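Pulling the drive out of an old desktop before it goes to recycling. Wrote this up for the Felldale swap day, October 2020, fixed a couple bits after Sekar Tjoa tried it.

## Before you open it

- Shut down properly. Not sleep.
- Unplug the power cord, then hold the power button a few seconds
- Copy off what you want to keep. Do this FIRST. I lost 446 photos once, still mad
- Touch bare metal on the case

## Getting in

Case on its side, on a table, good light. Side panel off. Some have thumbscrews, some have a latch, the Renar ones have both for no reason I can see. Keep screws in a cup.

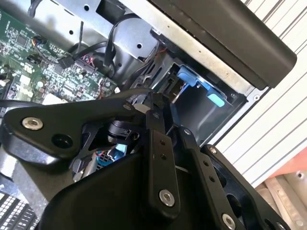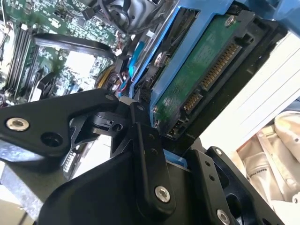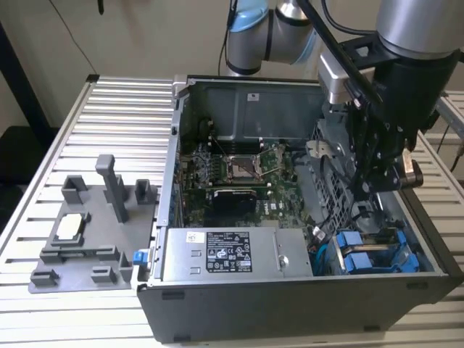 **Do I need to wipe the drive if I'm keeping it?**
Only if someone else will use it later. In your own drawer it can stay as it is, just put a label on it.

## Drive out

1. Data cable first. Pull on the plug, not teh wire.
2. Power cable next. These get stiff, wiggle side to side.
3. Caddy: squeeze the tabs, slide. No tabs? Look for screws, usualy four.
4. Flex the caddy a little and the drive comes free.

Into an antistatic bag. Write the date on it, and whose it is.

## After

Panel back on, even for scrap, edges are sharp. Tag the case "NO DRIVE". Drop-off is at Mandagi, bay 6, open until the 29th. Questions to Tirta Osman, he has the key to the bay.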